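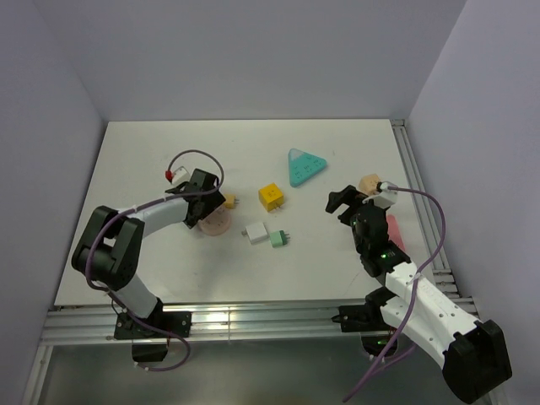 Is the Sallex shared-savings plan worth signing?

By now most of you on the Wanstead side have had the Sallex letter. It offers a "smart" water meter at no charge, a phone app, and a promise that the average household will cut its bill by 21 percent. You have until the end of October to sign up.

I read the long version, all the way down to the small type, and I would hold off.

Start with the 21 percent. The letter doesn't say 21 percent of what. I called and was told it comes from a trial in 191 homes. When I asked where those homes were, how big the yards were and whether the people in them had volunteered, I was told someone would get back to me. That was three weeks ago. People who sign up for a water-saving trial tend to be people who already want to save water, and I suspect a sticky note on the faucet would have done wonders for them too.

Then there is the word "free." The meter is free for the first two years. After that there is a "data service fee," and the amount is left to a schedule that Sallex can change with 30 days' notice. If you want out early, you pay to have the old meter put back. My neighbor thought that had to be a misprint. It is in section 8, second paragraph.

Danylo Stasiv on Villalobos Street signed up for the earlier version of this, back when it was called Flitska. He says the app was fine for a while and did catch a running toilet. His bill went down the first summer and came back up the next one, which was drier. He still has the meter. He stopped opening the app when it started suggesting he buy things.

To be fair, the leak alerts sound useful, and if you travel a lot they might be reason enough. You can also read your own meter at bedtime and again at breakfast. If the number moved and everyone was asleep, you have a leak. Mine read 1031 both times last night.

If you have already signed, you can cancel in writing before the install date. Keep a copy. If Sallex ever sends me the details of that trial, I'll print them here in full.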